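Rutherford College Alumni Office, Jan 18, 2021

Online voting for the two open seats on the Rutherford College alumni council closed at midnight with 101 valid ballots. Both seats carry a term of two years and are assigned to the Idstead and Zamden chapters. Results go out by email once the registrar has matched each ballot to a graduation record. 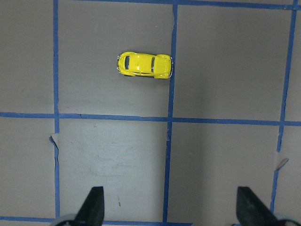
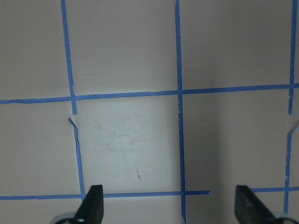 Ballots with no class year were set aside and will be checked by hand. New members take their seats at the April meeting in Pirken Hall - remote access will be provided.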